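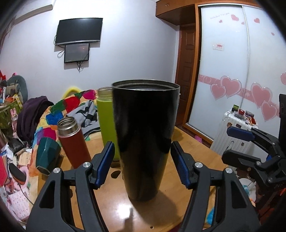 2018-08-19 -- Bench notes, sourdough side project

Starter is on its second flour. The old bag from Pranby ran out and Aldana brought in Tanen wholemeal, which smells of hay and soaks up water like a bath mat. Kept the feed at equal weights of flour and water as before. By mid-afternoon it had the texture of wallpaper paste and I had opinions about it.

Dough: 400 g flour, Tanen and the cheap white mixed by eye, which I know, Nahuel, I know. Water went in until it looked right and then a bit more until it looked wrong. Salt forgotten at the first mix and worked in at the first fold. You can feel the dough tighten up when it goes in late, so I may start forgetting it on purpose and call it a method.

Room at 21 degrees by the wall thermometer. The one on the windowsill disagrees and always has. Going with the wall.

Folds
Did 2 and then got called away to look at the Hallar kettle, which has started switching itself off just short of the boil. Descaled it. It now switches itself off just short of the boil and is very clean. The third fold was skipped, so the dough sat far longer than planned. It spread a good deal but still had some spring when poked.

Shaping
Poor. Too much flour on the bench, so the seam wouldn't stick to itself, and then too little, so everything stuck to me. Went into the basket looking like a dropped hat. Aldana says her grandmother shaped hers with wet hands and no flour at all. Will try that next time, with the scraper within reach.

Bake
Lid on for the first half, lid off for the rest. Decent rise on one side only. The score opened at the left end and stayed shut at the right, probably because the blade is the same one we have had since Polishchuk was still upstairs. Replace blade. (This is also the last line of the previous two entries.)

Crust good, dark underneath but short of burnt. Crumb tight in the middle with one enormous hole near the top, where the butter goes to disappear. Flavour much better than the Pranby loaves -- proper sourness, and a slightly nutty thing at the end. Nahuel had three slices and described it as "dense", then took the heel home.

To do
Weigh the flours separately and write both numbers down.
Try a cold overnight rise before September, while there is still room in the fridge.
Wet hands for shaping.
Blade.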